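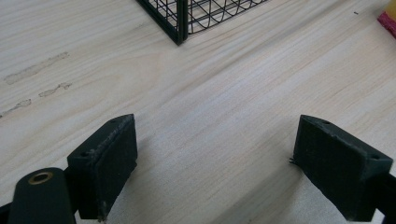 Friday, 5:40 a.m.

Indoor humidity 58 percent at the hall sensor, falling since the window was shut. Slept badly. Used the time to finish the log for the starter, which has now had a full week on the new flour.

The culture is the one I call Sulard, after the mill that supplied its first bag of rye. It is held at 100 percent hydration and fed twice a day in equal parts by weight. On the old schedule it peaked just under six hours after feeding and fell back slowly. With the Eltley whole wheat it peaks earlier and collapses faster. I put this down to the bran and the higher enzyme activity, although I have no lab figures and the bag gives only protein content. The smell at peak is milder than before, closer to yogurt than to vinegar.

The practical result is that the levain has to be mixed later. If I build it at nine in the evening, as I used to, it is past its best by the time I am up. Moved the build to eleven and dropped the seed by half. This morning it was domed, with no sinking at the center, and a spoonful floated.

Dough

Final dough came to 471 grams for the small tin. Bread flour with a fifth whole wheat, salt at 2 percent, water held back by a spoonful because last week's dough spread. Mixed by hand until no dry flour was left, then rested for half an hour before the salt went in. Two folds in the first hour and two in the second. I normally do a fifth, but the dough already held its edges and I left it.

Dough temperature after mixing was 75 F. The target was 77. The kitchen was cold and I had not warmed the water enough. I have a formula for this, which takes the target and subtracts room and flour temperature to give the water temperature, and I did not use it. Entered the miss in the log anyway. Bulk ran 40 minutes over the plan as a result, and I stopped it on volume in the straight-sided jar. The clock would have had me shaping too soon.

Shaped at 11:15. Some tearing on the seam, which I think was flour left on the bench from the first turn. Pinched it closed and set it seam down.

12:30 p.m.

Cleaned up while the tin was proofing. Dough residue should be removed with cold water first. Hot water sets the starch and clogs the sponge, and then the sponge is finished. I still see people fill the sink with hot water out of habit. Scrape dry, soak cold, wipe, and only then wash warm with soap. The bannetons get no water at all, just a stiff brush when they are dry. The Kälin scraper has a nick on one corner and leaves a line in the bench flour. It can be filed down.

A yellow-orange sponge and a low black wire basket need no more care than a rinse and somewhere to drain.
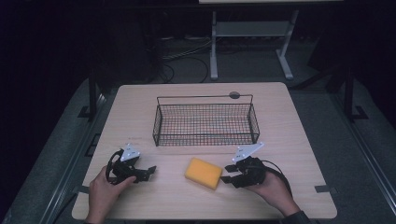 Bake

In at 2:05 p.m. Oven set to 450 F, with the cheap thermometer on the middle rack reading 430. The gap has been the same since winter, so I treat it as an offset and set accordingly. Steam from a tray of boiling water on the floor of the oven, removed after 15 minutes. Total time 38 minutes. Internal temperature at the end was 207 F.

Rise was good on the left and low on the right. This has happened with the last 2 loaves and both had the same orientation in the oven. Either the door seal is leaking at the hinge end or the fan is pushing air to one side. Next time I will turn the tin at the halfway point and, on the bake after that, start it the other way around and leave it alone. Changing both in one bake would tell me nothing.

Crust thin, medium brown. Did not cut it until five. The crumb is even, slightly tight along the base, with one large hole under the top crust where I trapped air in shaping. Flavor mild, with less acid than I want. A longer cold proof would bring that up, but the tin takes most of a shelf and there is no room until the Wumilari squash are used.

9:50 p.m.

Went back through the June pages to compare. The dough was warmer then by several degrees and bulk was finished before noon on nearly every entry. I also wrote less per bake, and some entries have no dough temperature, so they are of little use now. Ruled an extra column into the new pages for it — a blank box is harder to skip than a blank margin.

Flour remaining is enough for 5 small tins if I keep the whole wheat at a fifth. The rye is almost gone. Levain to be built at eleven with the seed at the reduced weight and the water at 82 F. Alarm set for 5:30.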